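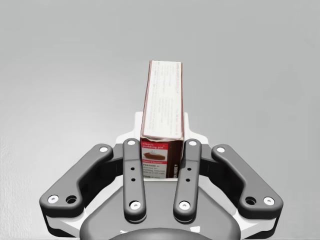
A small pudding-mix carton with a narrow side panel of fine print.

Instant pudding is a dessert mix that thickens when it is whisked into cold milk, with no cooking at all. It is one of the cleverest things in the baking aisle! The trick lies in its starch, which has been cooked and dried at the factory so that it swells as soon as it meets liquid. Older "cook and serve" mixes use raw starch and have to be brought to a boil first.

How it sets
Starch does part of the job and phosphate salts do the rest, helping the proteins in milk form a soft gel. Milk matters a great deal here. Soy and almond drinks often leave the pudding runny, and many home cooks use less liquid to make up for it (a good fix, though results differ from brand to brand).

In pies
Pudding pie is the mix's happiest second life. The filling is usually made with less milk than a bowl of pudding, poured into a baked or crumb crust and chilled until it can be sliced. Crushed candy, cookies or toasted nuts go on top, or get folded in right before chilling so they keep some crunch.

The town of Flovberg holds a pudding pie contest every February, and it is a wonderful thing to read about. Its first winner, Rowena Galang, beat 13 other bakers with a butterscotch pie in a pretzel crust. A later collection of the contest's recipes, edited by Tímea Nyitrai, runs to 447 entries and gives a whole chapter to crusts.

Storage
Dry mix keeps well in a cool cupboard. Prepared pudding belongs in the refrigerator, with plastic wrap pressed onto the surface to stop a skin from forming. Some people love the skin and leave it uncovered.

See also: Custard, Blancmange, Cornstarch, Icebox pie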